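The Blanket

The house in Biltdale sold for less than they wanted, and the buyers asked for it empty by the end of May. Her brother took the truck and the tools. Her sister took the bedroom furniture. She lived farthest away, in Drurkby, and she said she would do the kitchen.

She drove up the night before and slept at the Flotell by the river, where the heater knocked. In the morning she let herself in with the key from under the step. The refrigerator had been unplugged and the door was propped open with a dish towel. She started with the pans, then the plates, then the drawer by the stove.

The table was scratched, and her mother had always kept something over it. In winter it was the plush blanket from the couch, the blue-gray one. She found it folded in the hall closet and put it on the table again so she would have somewhere soft to set things down. Then she started laying out what was in the drawer.
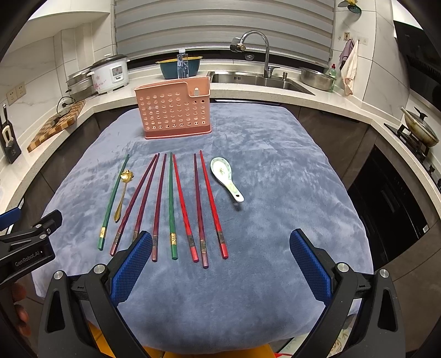 Her mother had bought chopsticks the way other people bought postcards. She never bought a set. She would pick up a pair at a market, lose one stick behind the stove, and match the other one to whatever was closest. At supper you took what you were handed. If you complained that yours were different colors, she said the food was the same color.

The three of them had fought about it anyway. Red was the best. Her brother got red because he was the oldest, and later he got it because he always had. She was the youngest and ate with one green and one maroon until she left home.

She called her sister at noon.

"Do you want any of the kitchen things?"

"Like what?"

"Chopsticks. Spoons. That kind of thing."

"I have chopsticks," her sister said. "Is the rice pot there?"

"It's in the box for you."

"Then that's all I want."

Her brother didn't pick up. She left a message and ate a sandwich standing at the counter. A man from Nimri Hauling came to look at the stove and the refrigerator and said it would be 67 dollars for both if she could get them onto the porch. She said she couldn't. He thought about it and said 67 was fine.

After he left she went back to the table and tried to make pairs. Red went with red, though the bands near the ends didn't match, and she had never noticed that in all the years of wanting them. The maroon ones were easier. She picked up a green one and turned it over. The band was bright gold, with raised marks that looked like writing. Her mother had told them once that it said long life, and another time that it said wash by hand. 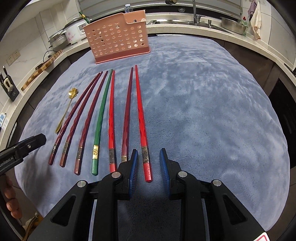 Her brother called back a little before three. He was at work and there was a saw going behind him. She told him what there was: the maroon ones, the red ones, the little gold spoon with the bowl shaped like a flower, the pink basket they all used to stand in by the sink.

"You want the red ones?" she said.

"What would I do with them?"

"Eat."

He laughed, and the saw stopped. "You take them," he said. "You always wanted them."

She said all right. She put the chopsticks in the basket with the spoons, rolled the basket up in the blanket, and set it on the front seat of the car. Then she carried out the boxes. She swept the kitchen floor, put the key back under the step, and drove home to Drurkby with the windows down.

That night she made rice and an egg. She reached into the basket without turning on the big light and ate with the two she got.

Comments

marlow_k
We had a drawer like this. My dad's rule was that whoever set the table got first pick, so the table always got set.

tinroof
Liked the part with the brother on the phone. I wanted to know what happened to the rice pot but I guess the sister got it.

pf67
"Wash by hand" made me laugh out loud. Is there going to be more about Biltdale?

ReaderInTheBack
My mother passed last year and I did the kitchen too. Thank you for this one.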